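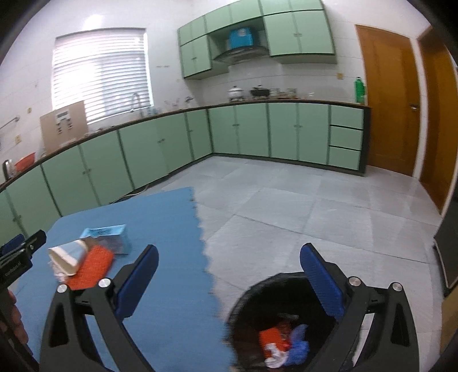 Round black bin, right out on the kitchen floor.

Keep the trash where you can see it. That's my whole argument and I have 18 minutes before I need to leave so here goes.

Every kitchen magazine wants the bin gone. Behind a door, on a runner, soft close. We had one of those, a Foltex pull-out, cost more than the kettle and the toaster put together. Hated it. You're holding a dripping tea bag in one hand and hunting for the handle with the other. Then the drips. Then the cabinet front needs wiping, agian.

Gráinne Ó Riain wrote to me in November to say an open bin is "giving up." Well. Maybe. But green cabinets and a nice brown countertop don't stop being nice with a bin nearby. A blue plastic bag, some crumpled white stuff, something orange, fine, it's trash, it's where trash goes.

And tidying. Try clearing a play mat into a cupboard bin. Open, drop, close, walk back, open. With a plain round one you drag it over to the mess and you're done in 2 trips instead of ten. Scraps, wrappers, whatever the kids left.

Smell? Empty it. A hidden bin smells too, you just find out later, and so does the cupboard.

I'll give the magazines one thing, dogs. If you have a dog, get a lid. Otherwise leave teh thing out on the tiles and spend the money on a decent pot.

January 10, 2025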